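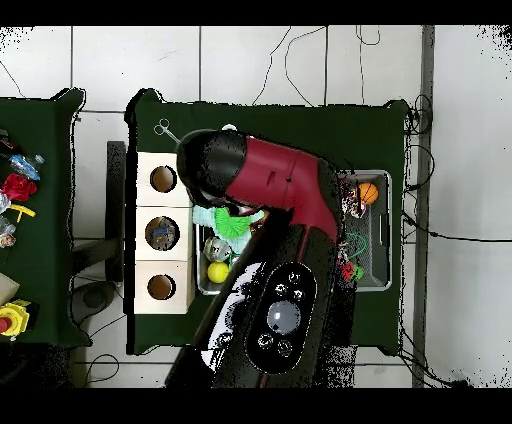 Toy sorting, green table – wooden box, tray and wire basket

On Sat 2 March the Hinau list wrote:
> Does anyone still want the small toys, or do I drop all 22 at Segura?

Please hang on to them! I'm still sorting mine – fluffy and spiky things in the metal tray, the little basketball in the wire basket. I love that box with the three round holes, and I'd happily take another if you've got one. Can pick up after 4.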